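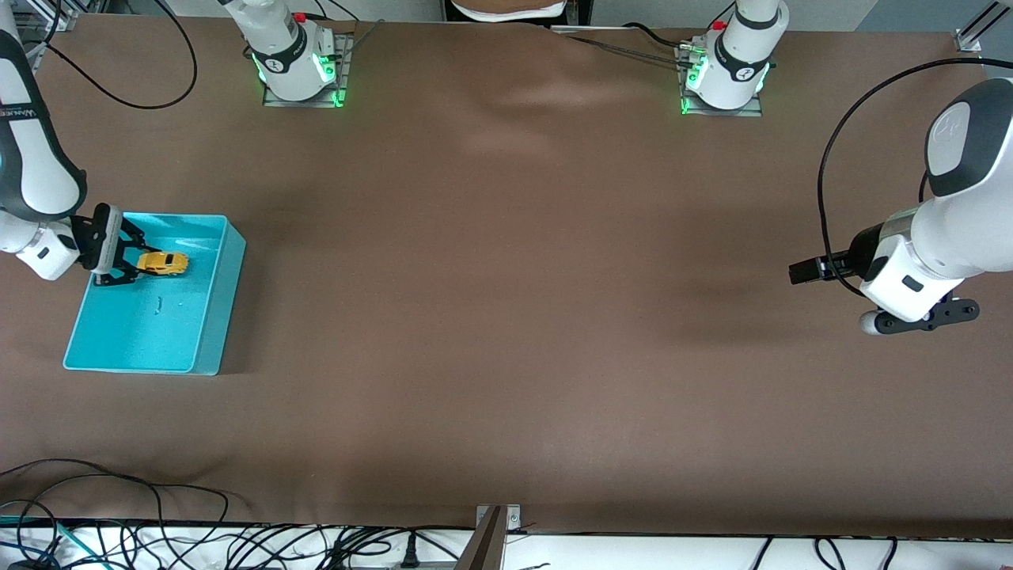
*Turquoise bin, yellow car, brown table.*

## Sorting and storage of small toy vehicles: open bins or divided trays?

**Forum:** Toy Library Practice > Storage and Handling

---

**ktsuji_pellivier**

Good morning. The Pellivier Toy Library is reviewing its storage procedures for small vehicles before the June intake. At present each category is assigned one open-topped plastic bin, and vehicles are placed in the bin by hand at the close of each session. The catalog stands at 4000 items, of which 200 are toy cars.

Members are invited to comment on two matters:

1. Whether open bins remain acceptable for cars with painted finishes.
2. Whether cars should be inspected before or after they are returned to the bin.

Kiyoshi Tsuji
Collections, Pellivier Toy Library

---

**brornelero_desk**

Our branch uses open bins throughout and does not intend to change. Children can see the contents, and a bin with sloping sides is easy to wipe out. Divided trays were tried at Brornelero for two seasons. Compartments were left empty while the cars accumulated in the nearest corner of the tray.

---

**m_sakai**

I must respectfully disagree with the previous reply. Painted cars stored loose in a deep bin rub against one another, and the paint along the roof edges and fenders is the first to suffer. Trays require more supervision at closing time, but we have found the additional effort justified.

On the second matter, inspection should take place before the car goes back. Once it is in the bin with the others, it will not be looked at again until a family reports a fault.

Miyuki Sakai
Yau Community Play Center

---

**brornelero_desk**

> the paint along the roof edges and fenders is the first to suffer

This depends on how the cars are put in. Staff here are instructed to lower each car to the floor of the bin and release it there. Damage in our records is almost entirely the result of dropping or of tipping out the whole bin at once.

---

**ktsuji_pellivier**

Thank you both.

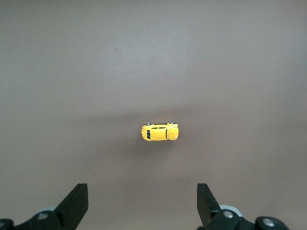
Inspection at Pellivier is carried out on a plain table with one car set down at a time. The inspector checks the roof, the fenders, the windows and the wheels, and then turns the car over to check the axles. A bright glossy yellow such as this one is helpful, as the highlights along the curve of the roof make it easier to look for scratches. Darker colors require a lamp. The procedure does take time, and I would be interested to know whether other libraries inspect every car or only a portion.

---

**tendotbridge_toys**

Tendotbridge inspects every car on return and again on Saturday before opening. The second check is brief and concerns wheels only.

I would support Ms. Sakai on the order of work, and the Brornelero branch on bins. A folded cloth in the bottom of the bin has been satisfactory for us.

---

**m_sakai**

A cloth collects grit and must be washed. If it is not washed, it will mark the paint more than a bare plastic floor would. I would not recommend it without a laundering schedule.

---

**tendotbridge_toys**

The point is accepted. Ours is washed monthly, and I will propose that this be done more often.

---

**ktsuji_pellivier**

The comments have been noted. Pellivier will retain the open bins for the June intake, limit each bin to a single layer of cars, and require inspection before return. Divided trays will be considered separately for the older die-cast models. Ms. Sakai, please send the dimensions of the trays in use at Yau when convenient.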